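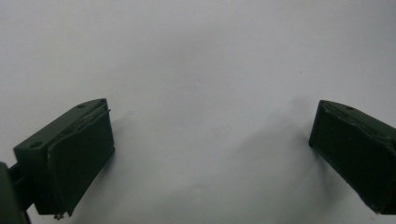 White surface, a few faint smudges.

Kallaso workroom — repaint and clear-out

Quick page this, more words when I get a minute. We've had the workroom upside down since April and people keep asking how its going, so here's a quick update.

What got done so far: everything off the shelves, the shelves off the wall, two coats on the long side. Rüdiger Kettler did the edges, Heike Nolte the big flat bits with the roller. Budget was 400, we've spent all of it and 50 more. Sorry Annelore.

White everywhere was Tsz-kin Tam's idea. I wanted grey, got outvoted. Matte, so less glare when you're sat working late — still shows marks mind you. Damp cloth, no spray please, and don't scrub.

Still to do: door frame, skirting, the shelf brackets (8 of them, in a bag, Heike has the bag). Boxes marked Jullova go back in first, then the Oltmanns stuff. Anything without a name on goes in the hall and gets given away.

Got pictures from the painting days? Send them to Kai Kramer, full size if you can, and say who took them so I can put teh name under.

Page last changed 15/01/2010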